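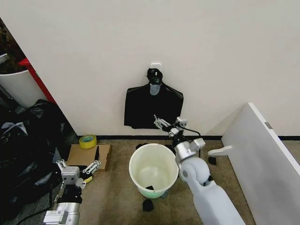

Skamon G2 multi-finger gripper
Sold singly or as a left/right pair

The G2 is our gripper for cloth, and for anything else that refuses to hold its shape while you think about it. Thin metal fingers get under a hem or a collar where padded jaws tend to push the fabric politely out of the way.

We compared it with the Ikham parallel jaw over 200 picks of small black cloth items, a color chosen by someone who doesn't work on the vision side. The G2 finished with 348 fewer retries. The Ikham is still the better buy for boxes, and we'll happily sell you one.

Garments on a wall hook are harder. Approach the hem from below, keep the wrist slow, and expect to retune your grip force when you switch from shirts to jackets. Socks need no retuning, only patience.

Specifications
Finger cycles between services: 3,000
Warranty: 2 years
Wrist mount: Larkero pattern; Shemweta adapter sold separately
Cable: external, black, longer than you'd like

Route the cable with slack at the wrist. Too little and it will find the one pose that unplugs it, usually at 4:55 p.m.

In the box
Gripper, cable, mounting screws, hex key, a printed manual with the torque table on the back page

Trial units go out on Monday. Please return them with all the fingers attached.

Related: Ikham parallel jaw, Shemweta wrist adapter, spare finger set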